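FOR IMMEDIATE RELEASE
Dec 26, 2023

Nekel sets 2024 gripper budget, picks Urrego for first 9 cells

Nekel, contract packer of small boxed parts, has signed off on equipment spending for next year. Biggest line: two-finger grippers and wrist cameras for 9 benchtop cells at the Stement plant. Supplier is Urrego. Integration by Mirnex, same as the October trial.

Order breaks down in 2 phases. Phase one, grippers, cameras, mounts, cabling. Phase two, spare fingers and a service contract, to be be released once the first cells pass acceptance. Target is 1,000 picks per shift per cell. Trial cell had to clear 300 before the purchase could go to a vote. It did.

Budget covers training for line staff and new white bench tops. Does not cover conveyors, those are a seperate request and won't be priced before spring.

Lease vs. buy was looked at. Nekel is buying the grippers outright and leasing the arms.

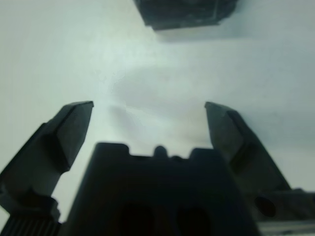 Wrist camera view, gripper open, dark block-like item on the table beyond the fingertips.

Delivery dates to be confirmed by Urrego. Quotes for additional cells are still open and vendors already on the Nekel list do not need to re-register.

Media and vendor inquiries: Nekel press office, Stement plant.

###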